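Fostden Swap Shelf: Sending Us Your Small Things

Questions we hear most often

What kind of box should I use?

Any plain brown cardboard box you already have at home is fine, and please don't go out and buy one. A ragged top edge or a crease in the side won't bother us a bit, as long as the bottom is sound and the flaps still meet.

Can I send a watch or a fitness band?

Yes, and we love getting them! Switch it off, leave the strap on and put the charger in the same box if you can find it — we know how chargers wander. A strap in two colors is welcome too. 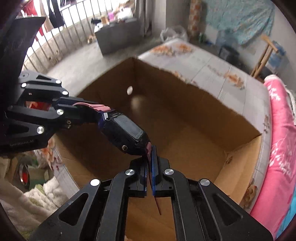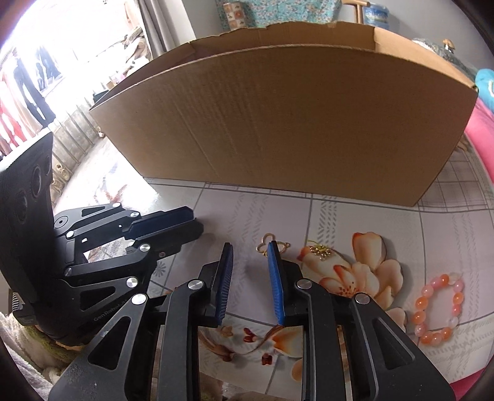
How heavy can it be?

Our limit is 43 pounds, but most boxes come in far under that. If you have to stop and rest on the stairs, do split it into 2.

Where should I pack?

Wherever you have the room and the patience! The bed is kinder to your back than the floor, and a table is better once the tape comes out. Heavy things go in first, and little ones in last with a scarf or a towel tucked around them.

How soon will I hear from you?

Usually within 7 days of your box reaching the Mestau depot, though September is always slow — we had around 900 boxes last time, and we do open every one by hand.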